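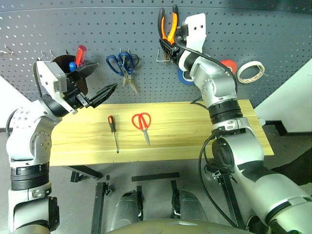 Tisden Civic Records Project: Progress Report to the Agbenyega Fund

Print this page | E-mail this page

Last updated: October

Where we are

When you gave us the grant, we told you we would put the voting record of every Tisden council member online, back to the year the council started keeping typed minutes. We said it would be searchable by name, by ward and by subject. Two of those three now work. Subject is coming along at the speed of subject.

The council has kept minutes in 26 bound volumes. We have scanned 25. The last one was signed out of the clerk's office by a former member who wanted to check something, and the sign-out card does not say what, or when he meant to be done checking. The clerk has written to him twice. He has written back once, to ask about parking.

Names and wards

Matching votes to people took longer than we budgeted. For a good stretch of its history the council recorded members by last name only, which would be fine if the voters of Tisden had not kept electing members of the Wernach family. At one point three Wernachs sat together, two of them on opposite sides of the sewer question, and the minutes say "Wernach in favor, Wernach opposed, Wernach absent." We have settled most of these from committee lists and old newspaper notices. Where we couldn't, the page says so.

Ward lines have moved four times. Tarek Yammine drew the old boundaries from the ordinances themselves, one of which describes a corner as "the large elm." He picked a spot. A footnote on the map explains how he picked it.

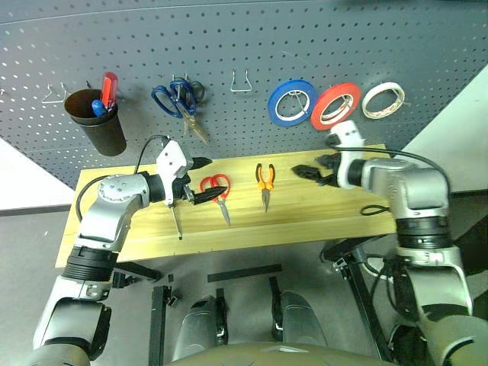
The search page is running on Govico, as planned, and the move from our old spreadsheet went through in one long evening and one shorter, less pleasant morning. Middle initials were lost along the way and have been put back. Anyone who looked up the council president before lunch would have found that he had served since the age of 8. He was good about it.

What people are using it for

Mostly to see how their neighbors voted. We had pictured students and reporters, and we have heard from a few of each, but the steady traffic is from residents checking on a person they already have an opinion of. Two sitting members have asked for corrections. One was right, and we fixed it the same day. The other did vote that way.

Money

We are within the grant on everything except scanning, where the older volumes had to be done by hand because the bindings would not lie flat. That line is over by about 10 percent. We covered it from the travel line, travel having consisted of walking to the clerk's office. No change in the total is requested.

Still to do

Subject headings for the last two decades of votes. The missing volume. A plain-language guide to what "tabled" means, which the council itself has asked to see in draft. We expect to send you the headings with our next report, and the guide sooner if the council can agree on the wording.

Sign up for our newsletter to hear when new volumes are posted.

This site uses cookies. By continuing to browse you agree to their use.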